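The Clear Box Era

I have been on a clear box kick since June and I'm not sorry about it. It started with the drawer under the coffee maker, which you may remember from my last post as the place where tea bags go to get crushed. I pulled the whole thing out one evening, found a birthday candle shaped like a 3 and a packet of soy sauce older than my phone, and decided enough was enough.

My first idea was baskets. I love a basket! But I know myself, and if I can't see into something I will buy a second one of whatever is in it. That is how we ended up with four jars of cumin. So clear it had to be, and I went down the acrylic rabbit hole for most of a weekend.

A few things I learned. There is the thin stuff that comes in sets, which is cheap and fine for cotton swabs and hair ties, and which cracked on me the first time I put anything heavy in it (a bag of sugar, my fault). Then there is the thicker kind with proper flat panels, and that's the kind I got hooked on. My friend Serena has a whole pantry of it and it looks like a candy store in there. She bought most of hers at Parisi, over in Steltstead, and she took me along on her next trip, a mistake for my wallet and a great day otherwise. We had the almond thing at the bakery next door, too – if you go, get the almond thing.

I came home with one big box for the kitchen and told Tharun it was the last one. (It was not the last one.) The big one was 120 dollars marked down to something I could say out loud, and I'm keeping that number to myself in case he reads this.

What I didn't think through was cleaning. Acrylic picks up every single fingerprint. I used to wipe things down with whatever spray was under the sink, but Carmela, who did window displays for years, nearly dropped her coffee when I told her. Anything with ammonia in it can turn the plastic cloudy, she says, and paper towels can leave tiny scratches. Now I use lukewarm water, one drop of dish soap and a soft cloth, and I let it sit on the table to dry before anything goes back in. It takes longer. I put a podcast on.

The other question was what to put in it. I tried bread first, and that lasted one morning. An open top and bread do not get along. Then I tried onions and garlic, and the skins went everywhere, and you could see them going everywhere, which is the downside of clear anything. For a while it held all the mail, which just meant I could watch the mail pile up from across the room.
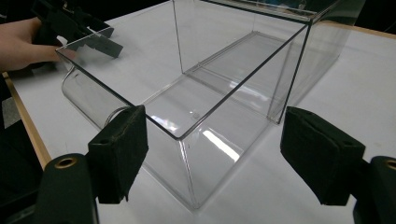
So right now I'm leaning toward tea. The crushed tea bags were the whole reason I started, after all, and I think the little paper boxes could stand in a row with the fruity ones at one end and the serious black teas at the other. Tharun votes for snacks. He has voted for snacks every single time I've asked, about every container we own, including a vase.

I'm also trying very hard to leave some empty space in it. Serena told me she never fills hers past three quarters, and I rolled my eyes, and then I went home and looked at the coffee maker drawer again. Fine, Serena.

Next up is the bathroom cabinet, and I'm scared of it. If you have a way of storing those half-used bottles of sunscreen that doesn't end in everything being sticky, please leave it in the comments. I'll try anything that isn't another trip to Steltstead. Well, maybe one more trip. They had a small one with a lid!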